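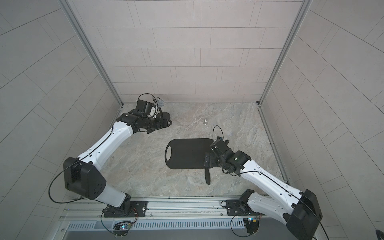
My mother kept three things on the wall of her kitchen in Zabala: the board, the big knife and the small strainer. Everything else was in drawers, and she complained about the drawers all her life. I think of her wall often now, when I try to decide what a kitchen needs.

Since September I have been making my kitchen smaller. When I began, I wrote down every object in it and came to 374, and this was with each spoon counted as one. My goal is 100. I am not a strict person and I don't want to eat from a single bowl. But when I moved to Melalham I carried all these boxes up the stairs, and I did not open some of them for a very long time.

The strainer was the first thing I was sure about. It is small and round, with gray mesh, and I had two bigger ones that I gave away. For tea it is the right size. For rice it is too small, I admit it, so I wash the rice in the pot and pour the water out slowly with my hand against the edge. I lose a few grains. With the big strainer I lost a whole shelf.

The cutting board took me longer. I had a thick one from the market at Grorimholm, very beautiful, which I was afraid to cut on. The one I kept is black, with rounded corners and an oval hole at one end for the hand. The hole matters more than I expected. I can carry chopped onion to the pan with one hand and hold the knife in the other, and after washing I can hang the board on a nail. A black board has one more good point, that you see very well every piece of garlic which is left on it. It has also a bad point: you don't see where is the olive.

Then the knife. I had a whole block of them, and I was using two. My cousin told me that a cleaver is for butchers, but I like the broad blade. I crush garlic with the flat side, I slide it under the cabbage and lift everything together. The handle is black and straight, and it becomes narrower near the blade, where my finger goes naturally. I don't use the cleaver for peeling, for this I kept a small knife with a red handle.
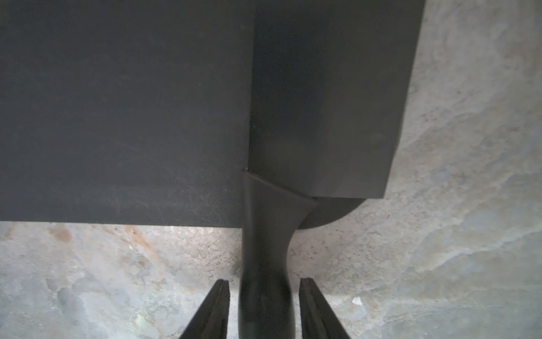
Saturnino Cuesta wrote to me after my last post that I should be careful with a big knife hanging on the wall, and that in his house it sleeps in a drawer with a cloth around it. I have thought about this. He is right if there are children, and my niece comes in the summer, so I will look for a drawer for those weeks.

I am now at 174, no, I must correct this, I counted again yesterday with the lids and the answer was different. I will write the number when I trust it. The lids are a difficult family. I have lids for pots which I don't have anymore, and I keep them because one day a pot could come.

Next I want to empty the shelf with the cups. There are two from the Ekalel café, which closed, and I already know I will keep both.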